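# Garba Passive Acoustic Recorder, Series 2

Weatherproof audio recorder for long-term monitoring of birds, frogs and bats. Supplied ready to deploy, with mounting strap, lock bracket and foam microphone covers.

## Application

The Series 2 is intended for fixed-point surveys where repeat site visits are costly or would disturb the species under study. Typical uses are marsh bird call surveys, frog chorus monitoring and bat activity indexes along forest edges. Recordings carry a time stamp and unit ID in the file header and can be read by any analysis software that accepts standard WAV files.

## Specifications

| Item | Value |
|---|---|
| Microphones | 2, omnidirectional, replaceable in the field |
| Channels | Mono or stereo, selectable |
| Power | 4 D cells, alkaline or NiMH |
| Recording time, audible range, alkaline cells | 873 hours |
| Weight without cells | 1,445 g |
| Storage | Dual SD card slots |
| Housing | UV-stable polycarbonate, gasketed lid |
| Mounting | Strap, screw plate or T-post clamp |

Recording time is stated for mono operation at room temperature. Expect shorter run times in cold weather, in stereo, and at ultrasonic sample rates.

## Scheduling

Schedules are set with the three buttons on the inner panel or loaded from a card. Start and stop times can be fixed or tied to local sunrise and sunset. Enter site coordinates before using the sunrise mode. A unit without coordinates falls back to fixed times and shows code E4 at startup.

Up to 16 recording blocks can be stored per day. Blocks may not overlap.

## Deployment notes

- Mount at chest height or above, away from branches that can rub the housing.
- Point the microphones slightly downward so that rain drains off the foam.
- Format cards in the recorder, not in a computer.
- Replace the lid gasket if it is flattened or cracked. Do not apply grease.
- Remove the cells before storage.
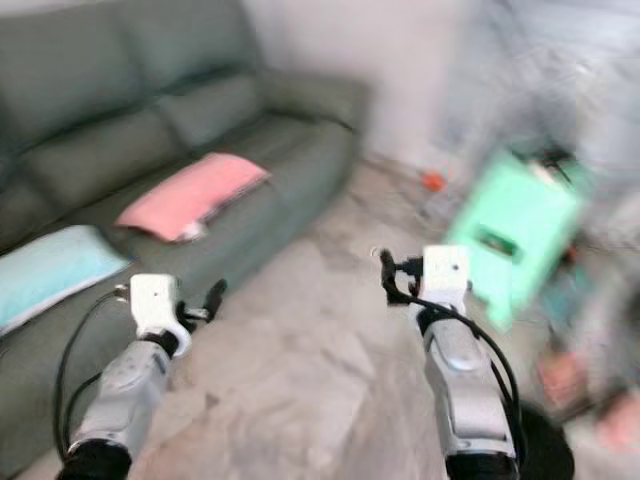

*Two arms with black gripper fingers over a pale gray floor.*

## Ordering

| Part | Description |
|---|---|
| GB2-A | Recorder, audible range |
| GB2-U | Recorder, ultrasonic range |
| GB-MF | Replacement microphone |
| GB-TP | T-post clamp |
| GB-GK | Lid gasket |

Garba recorders are built by Prernemach and serviced at the Jonesitz workshop. Orders received by noon on Friday ship the following week. Agencies ordering for spring surveys should submit purchase orders before the end of December.

Technical questions: Virgil Avram, field instruments. Quotes and loan units: Leilani Fitzsimmons, agency sales.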